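# Workshop tips: getting a gripper to pick up chopsticks

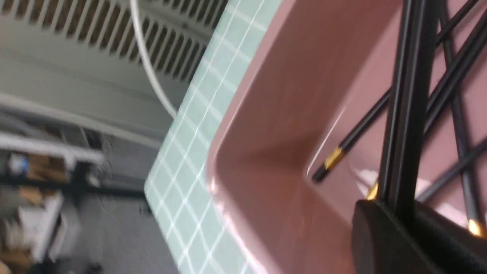 Kurnumstead, 8/27/21

Black chopsticks with the little gold bands, pink plastic tray, wrist camera view. Been at this since July. Notes below for anyone comparing fingers or cameras on thin stuff – skip what you know.

**Mat first.** Put a gridded cutting mat under the tray. Mint green or any pale color. Tray slides less and you can read off the squares if it does get shoved. Mark the tray corners with tape.

**Tray.** Rounded rim, sloped walls. Sticks roll down into the corner and the fingers can't get under them. Either keep the sticks out of the corner or start every run with them lying across the rim. Shiny plastic throws highlights too. If your camera hunts, turn off the lamp directly over the bench before you touch any settings.

**Fingers.** Tried 2 sets.

- Firnell, hard tips. Fine on a single stick. Lets go if it grabs two at once and they're crossed
- Kettunen, soft tips. Slower to close, holds a crossed pair much better. Pick up lint like crazy, wipe with a damp cloth

Going with the Kettunen for now. Might file down the Firnell tips and try agian.

**Camera.** Wrist mount beats the overhead one for this job. Overhead loses the sticks when they bunch up. Wrist one blurs when the arm moves fast, so slow down for the last bit of the approach. Route the cable with slack and check it at full twist, both directions. Don't zip tie it tight!

**Controller.** Rullthorpe box, program slot 8. Grip force 30 percent to start. More than that and the sticks shoot out sideways. Save before you power off, it forgets. Error 2343 on mine was just a loose plug at the back – reseat it, restart, done.

**Use the gold bands.** Handy target. Bright spot, easy for the camera to find against black. Only works if the band isn't hidden behind another stick, so have a fallback. Mine backs off, turns a little, looks again.

**Comparing fairly**

- same tray, same mat, same lights
- same pile of sticks, dumped the same way
- change one thing per run. One!
- write it down right then, you wont remember after lunch

Bamboo skewers next. Thinner, no bands, pointy. Keep a spare set of soft tips on hand for those.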